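Support de plaque d'immatriculation : percer ou pas ? (et étagère à côté de la voiture)

Forum > Carrosserie et accessoires > Petits montages

tilou_27
Bonjour à tous,
Je dois remettre un support de plaque à l'avant d'une berline blanche. L'ancien a cassé au niveau des pattes, à force de bordures de trottoir. J'ai commandé un support noir de chez Dullico, tout plastique, avec des fentes et des petits trous un peu partout. Pas de notice dans le sachet, pas de vis non plus.
Deux questions. Est-ce que je peux le fixer sans faire de nouveaux trous dans le pare-chocs ? Et est-ce qu'il faut riveter la plaque ou est-ce que le clipsage suffit ?
Merci d'avance.

Marco.B
Salut,
Regarde d'abord les trous existants. Sur beaucoup de pare-chocs il y a déjà des empreintes moulées derrière l'ancien support. Tu présentes le nouveau, tu vois si les fentes tombent en face. Les fentes servent à ça, elles rattrapent l'écart.
Pour la plaque, rivets. Le clipsage tout seul, j'ai perdu deux plaques comme ça.

gaelle_atelier
Pas d'accord pour les rivets dans ce cas. Si la plaque est rivetée sur le support et que le support est vissé derrière la plaque, il faut tout percer au démontage. Moi je visse le support au pare-chocs, puis je rivette la plaque seulement si le client le demande.

Marco.B
La plaque doit être fixée de façon inamovible, donc ce n'est pas au client de choisir. Ton support à clips, tu l'enlèves avec un tournevis plat.

gaelle_atelier
Je n'ai pas dit qu'il ne fallait pas la fixer. Je parle de l'ordre de montage. Un gars est revenu chez nous en juin avec un support fendu, on a passé une heure à sortir des rivets corrodés.

tilou_27
D'accord, donc dans l'ordre : support vissé, plaque posée dessus, rivets en dernier. C'est noté.
Sinon, vous posez où vos pièces pendant le montage ? Chez moi tout finit par terre et je marche dessus.

Asabe Adeyemi
Bonjour,
Dans notre local on a mis une étagère métallique bleue le long de la place de stationnement, plateau du haut à hauteur de travail. Je présente les pièces dessus avant de m'approcher de la voiture. Les bacs blancs sont en dessous, un pour la visserie et un pour les clips et les agrafes. Le support de plaque est posé à plat sur le plateau, côté face, et je repère les trous au feutre avant d'aller vérifier sur le pare-chocs.
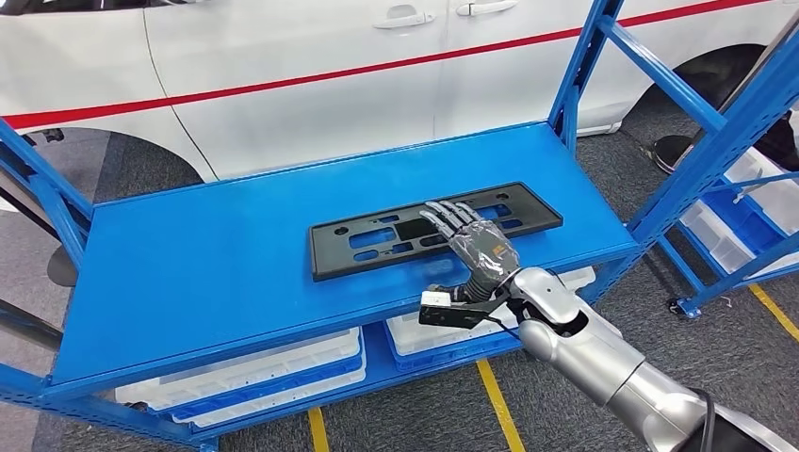 Quelques remarques sur l'installation

Asabe Adeyemi (suite)
- L'étagère est une Riltano de base, montée à deux en une soirée.
- Laissez assez de place pour ouvrir les portières. C'est l'erreur que j'avais faite la première fois.
- Le plateau du haut reste dégagé. Dès qu'on y range quelque chose, on ne travaille plus dessus.
- Les lignes jaunes au sol me servent de repère, l'étagère ne bouge plus de sa place.

Costa
Une étagère contre une voiture blanche, moi je n'oserais pas. Un coup de coude dans le montant et c'est la portière qui prend. J'ai une desserte à roulettes et je la ramène devant le pare-chocs quand j'en ai besoin.

Asabe Adeyemi
La desserte roule justement. La mienne est partie toute seule vers une aile, je l'ai revendue. Avec l'étagère je n'ai pas eu de souci.

Costa
Ça se bloque, les roulettes.

Marco.B
Vu la photo, du gris au sol, on dirait de la moquette ? Je ne mettrais pas ça dans un garage. Une goutte d'huile et c'est fichu.

Asabe Adeyemi
On ne fait pas de mécanique ici, seulement de la pose d'accessoires. Pas de vidange, pas de freins. Et quand on fait tomber une vis, elle ne part pas à l'autre bout du local.

gaelle_atelier
Pour le feutre, prends plutôt un marqueur blanc sur un support noir, sinon on ne voit rien. Les Tunow tiennent bien sur le plastique. Un coup d'alcool et ça s'en va.

tilou_27
Merci pour les réponses. J'ai présenté le support ce matin : deux trous existants tombent en face des fentes, le reste non. Je mets deux vis et je laisse comme ça, ou j'en ajoute ?

Marco.B
Deux vis, ça suffit si elles sont bien écartées. Mets des rondelles larges, et ne serre pas comme un sourd, le plastique blanchit autour de la tête et il casse l'hiver suivant.

gaelle_atelier
J'en mettrais une de plus au centre. Avec deux seulement, le support vibre à 4 000 tours et on l'entend dans l'habitacle.

Marco.B
Jamais entendu un support de plaque depuis l'habitacle.

gaelle_atelier
Moi si.

tilou_27
Je commence avec deux, je roule 1 000 km et je regarde si ça a pris du jeu. Pour l'étagère, j'ai mesuré, ça passe côté passager mais il faudra que je déplace le congélateur.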